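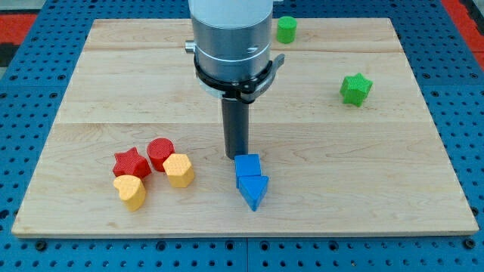

Shape blocks on the maple board, blue table underneath.

Home | Diary | Archive | About | Contact

5 Oct 2026

Print this page | E-mail this to a friend

I have been thinking about blocks all day. I went to bed thinking about blocks, and I woke up at 4 wondering whether a star is a fair thing to ask anybody to stack. (It isn't. It's a rotten shape to stack on. I still love the star.)

So the board is maple, joined planks, and I'm so happy with how pale it came out against all that blue. I'd been going back and forth since January over whether to stain it. Hanne Nørgaard said leave it alone, she said it about five times, and I left it alone, and now I keep running my hand over it whenever I walk past. There are little knots in it and some darker streaks in the grain, and you can find the seams if you look, a faint one up near the top and another more or less across the middle. Bence thinks I should have hidden the seams. Bence Somogyi thinks a lot of things.

The wood came from Golob, the last of what they had in that width, and the fellow cut it down for me while I waited and ate a cheese roll in the car. Total damage was 113, with the oil. I had told myself I'd stop at a hundred. Well!

Then the blocks. I've got the green cylinder and the green star, and there are blue ones too, and I've been pushing them around on the board like a kid who's supposed to be doing homework. I want the whole set to feel good in the hand, so the edges are what I've been fussing over most. Too sharp and they're nasty to pick up, too round and they look like soap. The cylinder I got right on the second go. The star took me four tries and most of a weekend, all those inside corners, and my thumb is still sore from the sandpaper.

Hanne wants them ready for the playroom in Zoltadcombe, and she'd like a box to go with them — something with a lid, she says, that a small person can open without pinching anything. I haven't started on the box. I drew it on the back of a Trerix receipt and then I think I threw the receipt away. I'll look in the coat.

Also need to decide about the color. The green is exactly what I wanted, kind of a garden-hose green, and I had a whole tin of it left over so that was easy. Bence brought over a sample from Tislow that he swears is the same thing only cheaper, and it is cheaper, and it is not the same thing. I put a dab of each on a scrap and left it on the windowsill so we can argue about it in daylight.

Soup for supper, the lentil one. Called Mom. She asked if I was eating properly and then told me about her neighbor's hedge for half an hour.

Tomorrow: find receipt, buy hinges, more sandpaper (the fine one), ring Hanne about the lid.

Print this page | E-mail this to a friend

Recent entries
The hinge question
Oil or wax?
A day at Golob
What Hanne said about the shelves
Sandpaper, again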